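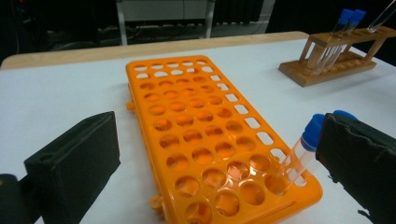 An orange test tube rack with round holes in more than one size.

The water in Agbayani comes from 15 wells, and for many years the people judged it only by taste. Ashraful Bandara grew up drinking from the oldest one. Now he keeps a small laboratory behind the post office, where he tests for iron and nitrate every Wednesday. The town has 1,342 residents, and it seems to me that most of them have an opinion on his results. "My mother still prefers the bad well," he told me. "She says the tea is better."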